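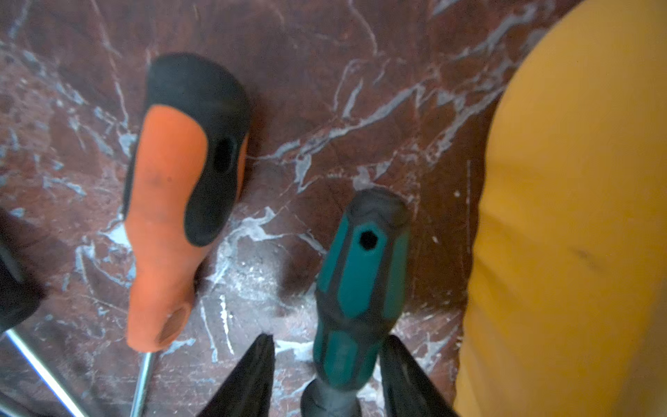
Two screwdrivers, orange-and-black handle and teal handle, on marble.

Search tickets, articles, people... Search

Ward results page shows stale totals after advance poll upload
Status: Resolved
Priority: High
Product: Trornmont results publisher
Site: Brotavthorpe municipal by-election
Opened by: Radwa Lahlou
Assigned to: Kęstutis Ozoliņš
Opened: May 3, 2022

Radwa Lahlou wrote:
Public results page for the Mensah ward council seat is not picking up the advance poll file. The upload screen in Trornmont reports the file as accepted and the audit log has the entry. The public page still shows advance poll as "not reported" and the candidate totals have not moved. The internal scrutineer view is correct. We publish unofficial totals as each poll comes in, so the two views should match within one refresh cycle.

Already tried:
- hard refresh in two browsers
- different network (phone data, not the office connection)
- re-saving the page template without changes
- logging out of the publisher and back in

I have not re-uploaded the file. Last year's instructions say a second upload of the same poll can double the count in the running total and I don't want to test that on a live page.

Kęstutis Ozoliņš wrote:
Good call on the re-upload. Please leave it alone.

Can you send the header row of the advance poll file and the value in Settings > Publishing > Refresh interval? Also the poll ID exactly as it appears in the file, including any leading zeros.

Radwa Lahlou wrote:
Refresh interval is 40 seconds. Header row is unchanged from the template. Poll ID in the file is 027. The tabulator export came straight from the memory card and was not opened in a spreadsheet.

Kęstutis Ozoliņš wrote:
The poll table on your site has it as 27, no leading zero. The scrutineer view matches on the numeric value, so it finds the poll. The public page matches on the text value, so it does not. The file is stored correctly and the votes are in the database once. Nothing has been lost or duplicated.

Was the poll table edited after logic and accuracy testing?

Radwa Lahlou wrote:
Yes. Ojārs Dambrauskienė changed the location name on that line when the advance poll moved from the library to the curling club. He exported the table, edited it and imported it again. The spreadsheet would have dropped the zero. Testing was done on the earlier version.

The other polls on the list still have their zeros. He says he typed over those cells as text when they looked wrong and must have missed that one.

Kęstutis Ozoliņš wrote:
That fits. Steps to correct, in this order:

1. Publishing > Pause public page. The page keeps showing the last published totals with the "updates paused" banner.
2. Setup > Polls. Open the advance poll line and change the ID to 027. Edit it in the form, do not import.
3. Save, then run Tools > Rebuild public index. Do not run Recalculate totals.
4. Compare the preview against the scrutineer view, candidate by candidate.
5. Resume.

If the preview does not match at step 4, leave the page paused and call the Sullport support desk.

Radwa Lahlou wrote:
Done to step 3. The rebuild stopped at 48 per cent and the progress bar has not moved since. Page is still paused. Local media are phoning the clerk's office about the banner.

Līga Ramanauskas wrote:
Picking this up with Kęstutis. The rebuild is waiting on a record lock. Someone at your end has the poll table open in edit mode. Session is under the user odambrauskiene.

Radwa Lahlou wrote:
He had the tab open on the other desk. Closed now. Rebuild finished. Preview matches the scrutineer view for all 3 candidates and for rejected ballots. Resuming.

Radwa Lahlou wrote:
Public page is showing advance poll as reported. Totals correct. Two election day polls have come in since and both published normally.

Darius Koppel wrote:
For the record from the clerk's side: the paper tape from the tabulator agrees with the published advance poll figures. The certified results come from the tapes and were not affected by this. Please attach the audit log to the ticket so it can go in the election file.

Līga Ramanauskas wrote:
Audit log attached. Logged as a defect: the public page and scrutineer view should use the same match rule, and the import should warn when an existing poll ID changes format. Fix is targeted for the August release. Until then, edit poll details in the form and repeat the logic and accuracy test after any change to the poll table, including changes to location names.

Closing. Reply to this ticket to reopen it.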